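Domestic and Light Industrial Robotics
Handout 6: Can machines do the chores yet?
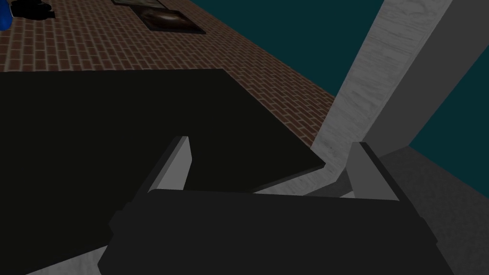

Fig. 6.1. Simulated wrist view, two-finger gripper, fingers open. Dark slab ahead, brick surface with tray behind.

Course tutor: Arif Pillai. Read before the December practical.

6.1 What counts as a chore

For this unit a chore is a job with a clear end state, done in a place that was not built for the machine. Clearing a worktop is a chore. Loading a press from a fixed magazine is not, even though the arm movements may be much the same. The difference lies in how much the machine must find out for itself before it moves.

Shop-floor jobs sit between the two. A bench at the end of a packing line is tidier than a kitchen, but parts arrive at odd angles and people leave tools on it. Treat these jobs as chores unless the position of every part is known beforehand.

6.2 The wrist view

Fig. 6.1 is typical of the input used in this unit. Points to note for the exercise:

The fingers are always in view, so the gap between them can be used as a fixed reference. The body of the gripper hides a good part of the lower half of the image, and anything directly under the wrist has to be remembered from earlier images or supplied by a second camera.

The slab is close to black and shows almost no surface detail. Methods that match texture between images will return few points on it. The bricks give plenty of points, but these repeat, and a match may be wrong by one whole brick. A planner that trusts both regions equally will place the slab badly.

The tray is partly out of view. It holds a rounded brown object that could be a loaf or an oval dish. The two call for different grasps: a loaf is soft and can be squeezed from the sides, while a dish is rigid and may be wider than the fingers can open. The correct output at this stage is "unknown, look again". A label with a high score is not an acceptable answer if the next movement depends on it.

The view is tilted. Do not assume that the bottom of the image is the direction of gravity. Use the joint angles.

6.3 Results from the Sarden trials

Sheyla Tello and Normand Paquette ran the Sarden controller on 600 simulated tidying tasks. Each task named one object and one target surface. Of these, 373 ended with the object in the right place and nothing else disturbed. Failures were sorted by first cause:

- object not found, or wrong object chosen
- grasp closed on nothing, or slipped during the lift
- arm or gripper touched furniture on the way
- object released too early or too high

Contact with furniture was the largest group. Most of it happened on the approach, when the part touched was hidden behind the gripper body.

The same controller was then moved to a real arm at the Nadar workshop for 200 attempts on a packing bench. Brayan Bedoya's report gives the full log. The success rate fell, and the slip group grew to be the largest. Friction in the simulator had been set too high for film-wrapped goods. No change was made to the controller between the two sets.

6.4 So, can they?

Single pick-and-place steps with rigid objects of known size: yes, with supervision. Chains of such steps: poor. If each step works nine times in ten and the steps are independent, a task of seven steps finishes less than half the time. Cloth, liquids and food remain outside what we would pass for unattended use. On the shop floor the answer is better, mainly through control of lighting and of what is allowed on the bench.

Speed is a separate question. A slow machine may still be useful overnight in a home. It is seldom useful on a line.

6.5 Exercise

Work in pairs with the Mollix simulator. Load the kitchen set and start from the pose in Fig. 6.1.

(a) Plan a move that brings the whole tray into view without touching the slab. State the clearance used.
(b) Give two grasps for the brown object, one for each reading, and the measurement that would decide between them.
(c) Repeat (a) with an error of 5 mm added to the slab position. Report the number of contacts over 20 runs.

Set the random seed to 2427 so that results can be compared. Jhosep Quintero holds the licence keys.

Contact: robotics teaching office, Cluletti Building | Copyright course authors | Back to top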